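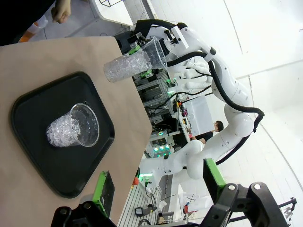 3.2 Collecting the cup demonstrations

We wanted the Flurnell set to include things that are hard to see and easy to spill, and clear cups filled with clear pieces turned out to be a wonderful choice. A policy trained only on solid blocks never has to care what is inside the thing it holds. With the cups it does, and the wrist views make the problem plain: in Figure 4, one cup lies in the black tray while a white arm holds a second one sideways, and much of what marks out the pieces in the tray cup is a scatter of small white highlights. Depth readings on such surfaces were poor enough that we dropped them and kept color only.

We recorded 4000 attempts on the Ullier bench, 2000 with one cup in play and 2000 with two. After removing runs with missing joint data, 3936 remained. Operators were told to go at their own pace and to leave their mistakes in. We are very glad they did — 121 of the kept runs contain a failed grasp followed by a second try, and these proved to be the richest material we have for teaching recovery.

Each run was labeled with the Wongsuwan tool, which marks the moment of contact, the lift and the release. Labels were then checked against the gripper signal, and any run where the two disagreed went back for a second look. The split used for the Fleltgate tests in Section 4 holds out whole sessions, so that no lighting setup appears on both sides.

Figure 4. Wrist camera view from the cup task, with a second arm at work above the tray.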